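4. Handling rules for small valuables

4.1 Where the rules came from

I should say at the start that the first version of our handling rules was written by me, on a train, in one go, and it showed. It had 23 rules. Most of them were about furniture-sized mistakes (don't knock things over, don't lean on the bed, keep the other person's elbow in mind) and hardly any dealt with objects you could lose in a carpet. That was fine for the Sithole tasks, which were all cups and folded towels. Then in July we moved on to the Druvier set, where the objects are rings, bracelets and the boxes people keep them in, and the old rules fell to bits within a morning.

The trouble with jewellery is that it's small and it shifts when you breathe on it. A ring on a padded lining can lie flat or stand up, and those are two quite different grasps. A cord bracelet is worse, as it has no fixed shape at all and will happily hang over the side of whatever it's been put in. We had contributors doing lovely, careful work that we couldn't use, simply because our instructions hadn't told them what we counted as a clean start or a clean finish.

So we threw out the list and wrote a new one, which we call the Skullport rules after the room where we argued about them. I'll go through the ones that matter for small valuables and skip the rest. The full text is in the appendix, and it's duller than this.

The first rule is about the surface. We used to ask for a plain cloth under every task, and we've dropped that. Homes aren't plain. A bedspread covered in lettering and pictures is a fair thing to work on, and if a policy can't tell a ring from the print around its box, we'd like to find that out early. What we do ask is that the cloth under the box is pulled reasonably flat and that other bedding is pushed to one side, well clear of where the fingers will be travelling. The rest of the room can stay as it is. 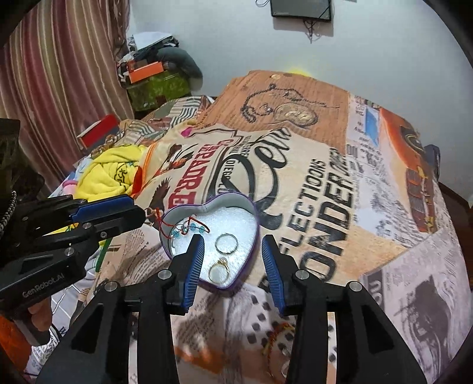

The second rule covers who goes first. With two grippers near one small box you need an order, and ours is dull but it works: one gripper is named the lead before the start, and the other keeps its jaws out of the box until the lead has closed on something or backed off. The supporting gripper may come up to the rim. It may steady the box from outside if the task card says so. It may not go fishing. Obed Kyei, who checked more of these recordings than anybody else on the project, wanted a fixed distance between the two sets of fingers, and I talked him out of it. I'm still not sure I was right! A fixed distance is easy to check afterwards, but people holding a tool at arm's length can't judge it, and they slow right down when they try.

The third rule is about approach. Come in from above with the jaws already open wider than the object, stop, then close. We ask for a proper pause there, long enough that a reviewer can find it without hunting. Contributors hate the pause. They say it feels stilted, and I agree with them, but it gives us a clean point at which to cut the recording, and it stops the scooping motion everyone falls into once they're bored.

Rule four is that only the pads touch the object. If a ring gets nudged along by the hard outer part of a finger, the attempt is kept but marked as a push, and it doesn't count as a grasp. We had a long row about whether that was too strict for cords, where some brushing is bound to happen, and in the end we let cords off. A strand may lie against the outside of a finger as long as the part being lifted is between the pads.

Lastly, the lining. Soft foam wrapping is allowed and we rather like it, as it gives a bit when the fingertips come down. It also catches the light and turns very bright in places, which our checking script was inclined to read as a fault. We've told the script to mind its own business there. If foam is lifted along with the object, put the lot down and begin again. Please don't shake it off in mid-air — we lost an earring that way.

4.2 How strictly we applied them

We reviewed 700 attempts under the new rules, and 261 of those were looked at by a second person who hadn't seen the first set of marks. Where the two disagreed, it was nearly always over rule four. Figure 4 shows the sort of close work the rules are meant for, with a small charm in among the fingertips and the second gripper over the edge of the box.
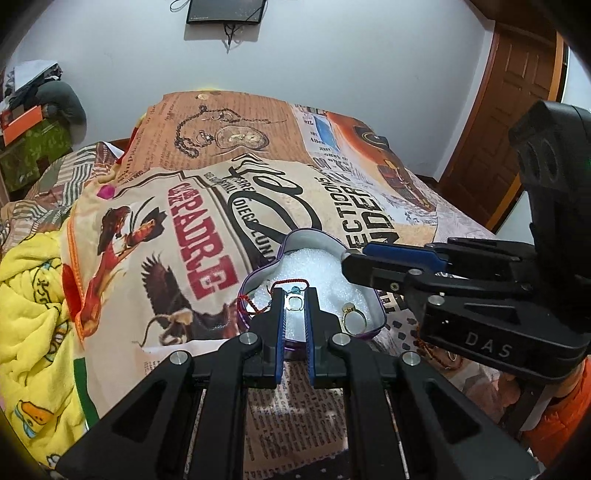 4.3 What we'd change

I'd start by making the list shorter. The Plirlow group, who borrowed our rules for kitchen drawers, cut them down to a single side of paper and I was a bit put out until I read it. Theirs is better. They folded the pause into the approach rule, and they moved everything about linings to a note that you only read if your container has one.

I'd also write the rules for the supporting gripper separately. At the moment they're scattered about, and whoever is holding that tool has to read the lead's instructions to pick out their own. Obed suggested two cards, one for each person, and we'll be trying that with the next 500 attempts.

The question of cords is still open. Letting them off rule four was a compromise, and I can't say it's a principled one. A bracelet with beads on it behaves like a cord in one place and like a row of little hard objects in another, and our marking sheet has only one box to tick.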